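Category: Data Collection > Episode Quality > Open tickets
Search tickets Go

Wrist cam: foliage hiding the target, episodes getting rejected

Opened by Rocío Troncoso, station 2. Priority: medium

Running the counter set for Stavine, plant task. Goal is 200 good demos by end of August. Got through the first 100 fine with the small succulent, then swapped to the big leafy artificial one and the checker started bouncing them. 31 rejects so far. All same flag, "target not visible", wrist stream only. Overhead stream passes.

Tried already:
- restarted the recorder, no change
- re-ran wrist cam calibration, passes
- wiped the lens
- slower approach, same flag

Leaves fill half the view once the gripper is in close. Pot rim barely shows behind them. Checker wants the pot I think, not the plant??

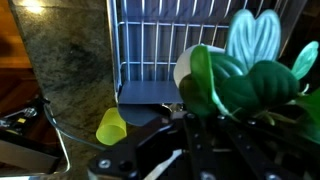 Posted by Rocío Troncoso | Station 2 | 10:40 am

Cup on its side on the granite is fine, clutter is allowed for this set. Same with the wire rack. Checker never complained about either one in the first batch so pls dont send me back to clear the counter.

Reply — Facundo Carrasco, 11:15 am
Looked at six of the rejects. Not a camera fault. The label config still points at "pot" from the succulent run. With that plant you get a sliver of white rim at best. Change target to "plant_whole" in the task file and re-run the checker on the old episodes, no need to re-record yet.

Reply — Rocío Troncoso, 1:05 pm
Changed it. Most of the rejects pass now. 2 still fail, both ones where I came in from the right and went straight into the leaves. Tossing those.

Reply — Telma Farías, 1:30 pm
Don't toss, tag as "occluded" and leave in the folder. Žydrūnas wants hard cases for the Pirneteo eval. Also vary the approach side please — too many from the same angle and the policy just learns the angle.

Reply — Rocío Troncoso, 1:42 pm
ok tagged. Will alternate left / right from here. Can someone add the target name to the object swap checklist, its not on there

Reply — Facundo Carrasco, 2:10 pm
Added, line 4. Leaving this open till the next batch goes thru.

3 comments hidden
Shares 0 | Watching 5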